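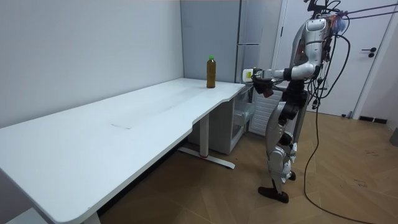 Celetti humanoid, desk and tabletop chores

Status as of 2/1/20: evaluation units only. Not for unattended use.

Suitable for: moving single light items on a clear, flat top. Upright bottles with screw caps, up to 500 ml.
Not yet suitable for: dishes, laundry, wiping, mixed clutter.

Payload per arm: 11 lb
Run time off tether: 90 minutes
Lead time: 10 weeks, ex Plekville

Shop-floor bin picking - see Bortolotti arm. Next firmware in June.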